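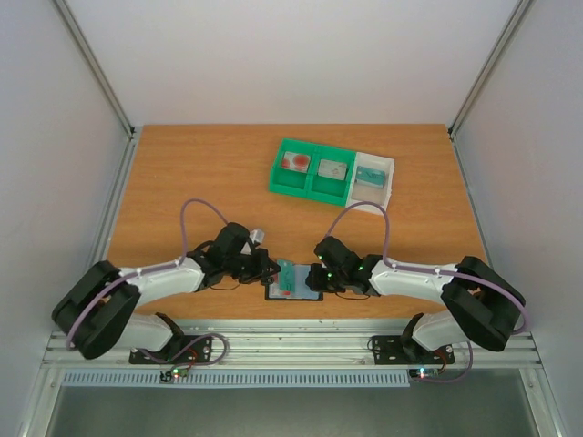
Attachment 1: green two-compartment bin with a packet in each side, on wooden tabletop.

Ticket: Label printer skips every other label after stock change
Site: Jundville packing room
Opened by: Joyce Urio
Assigned to: Hooman Taheri
Priority: Medium
Status: Closed

Joyce Urio, 8:40 am
The label printer at the Jundville bench started skipping this morning. It prints one label correctly, feeds a blank, then prints the next one. We loaded a new roll of the Marby labels before it started. Same size as the old roll according to the box. The pick list and the order screen look normal. I have turned the printer off and on twice. No error light.

Hooman Taheri, 9:05 am
Please run the calibration from the front panel: hold Feed until the light blinks twice, then let go. It should push out a few blanks and stop at a gap. Let me know where the tear line ends up. Also tell me what length is set in the driver under Page Setup.

Joyce Urio, 9:20 am
Calibration ran. It fed four blanks and stopped with the tear line in the middle of a label. Driver says 100 mm wide by 124 mm long. Printed a test page, same result, every second label is blank.

Hooman Taheri, 9:32 am
Tear line in the middle means it is not finding the gap. Things to check:
1. Open the lid and look at the gap sensor. It slides side to side on this model. It should be on the center mark.
2. Wipe the sensor with a dry cloth. No alcohol on the lens.
3. Check the media type. It should say Gap, not Black Mark and not Continuous.

Joyce Urio, 10:15 am
Sensor was at center. Wiped it. Media type was already Gap. Ran calibration again and the tear line is still in the middle of a label. In the meantime we are printing on the Shokri printer in the next room and walking the labels over, so orders are going out but slowly.

Arnaldo Falcão, 10:50 am
Adding a note from the stock side. The new rolls have a thicker backing paper than the last batch. Same part number. We had a similar complaint from the returns desk in December and it was fixed by a sensor setting, but I can't find the ticket.

Hooman Taheri, 11:10 am
Thanks, that helps. With a thicker backing the sensor gets less light through the gap and the automatic calibration can settle on the wrong value. Joyce, please open the printer utility, go to Sensor, and change Calibration from Auto to Manual. Set the threshold to 200 and save. Then power off, wait until the fan stops, power on, and print ten labels in one job.

Joyce Urio, 11:45 am
Done. Ten labels, no blanks. The print sits a little low, the bottom line of the address is close to the edge.

Hooman Taheri, 11:52 am
Set Vertical Offset to -4 in the same utility and print again.

Joyce Urio, 12:05 pm
Good now. Barcodes scan. Moving back to our own printer.

Resolution
Manual gap threshold of 200 and vertical offset of -4 saved to the printer. If the older rolls are loaded again, set Calibration back to Auto and the offset to 0. Ga-eun Noh to copy the settings to the Shokri printer before its next roll change.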